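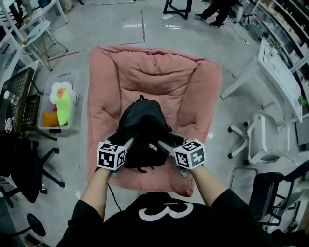

House rules for hand-held gripper work

I have been meaning to write this one up since February, when we started our second round of recording at Zadgate and I found myself giving the same little talk every morning to whoever was starting that day. I like giving the talk! But my coffee goes cold every time, and people who start in the afternoon tend to get a shorter and grumpier version, so I'm putting the long one here where everybody can read it at their own pace.

If you've wandered in from my gardening posts, hello, and feel free to skip this one. The short version is that we move ordinary things with a pair of grippers held in our hands, and later on a robot gets to learn from what we did. A backpack on a soft floor chair is a pretty typical morning for us. It sounds like nothing at all, and for the first hour it mostly is, and then you start to notice how many small habits you have.

Our rules are borrowed from all over. The bones came from a checklist called Usholm that was already in use when I joined (it ran to nine pages, and I think maybe three people had read to the end), and the rest we added whenever something went wrong. We're down to eight rules now. I won't march you through every one of them, but these are the ones I get asked about the most.

Keep the markers showing. Each gripper carries a white cube with black-and-white patterns on its faces, and those patterns are how we work out where the gripper was at any moment. So no sleeves over the cube, no resting your chin on it while you think (I have done this), and no tape or stickers on the faces. If a face gets a smudge, wipe it with a dry cloth before you go on. If a face gets scratched, put that gripper away and tell somebody, even if it seems to be working fine.

Know where your cable is. Before you start, look at where it runs and where it's going to be when your arms are all the way out. A cable across the front of a seat is fine so long as it isn't under the thing you're about to lift. I like to do one slow practice reach with nothing in the grippers, which costs me a few seconds and has saved me a good many restarts. The loose cables on the floor are a whole other subject, and I will only say that you should walk your route once before you walk it backwards.

Move the way you'd move at home. This is the hardest one to teach. New people get very careful and very slow, like they're defusing something, and what we end up with is a robot that handles a bag as if it might go off. Then other people get bored and start flinging things. Pick up the bag the way you would if you were going to sit in that chair with a book – that's the pace we're after.

Press from the sides on soft things. A backpack gives when you squeeze it, and so does a padded chair, and the two together can fool you into thinking you have a good hold when all you've done is squash both of them a bit. Angle the fingers in, feel for the point where the bag stops giving, and only then lift. If it slips, let it slip! Please don't grab at it with your knee. A slip that gets recorded properly is useful to us and we keep those.

Say it when you spoil a take. Out of 656 takes in our last batch we kept 486, and I was really pleased with that number, though a friend of mine thought it sounded terrible. Most of the ones we dropped were marked by the very people who made them. I'd so much rather have that than a perfect-looking pile with surprises buried in it. There's a box on the Cimon sheet for a reason, one word is plenty, and nobody is keeping score.

Leave the room lived-in. I used to tidy up before every session, chairs pushed in, bins out of sight, and I've been talked out of it. Real rooms have plush toys and office chairs and a bag somebody put down by the wall. What we do ask is that the walking space stays safe and that anybody else in the room knows a take is going on, so they don't step in front of you with both your hands full.

There's one rule we still argue over, and it's breaks. The Nijs setup is lighter than our old one, but your forearms will still let you know by late morning. Right now the sheet says to stop when your grip gets tired, and I'd like it to give an actual limit, because tired people are terrible judges of how tired they are. I'm going to bring it up again after the next batch, and if you do this kind of work and have settled on a number you like, please leave me a comment and tell me how you got there.

Search this blog
Type and press enter

Contact | Copyright, all rights reserved | Back to top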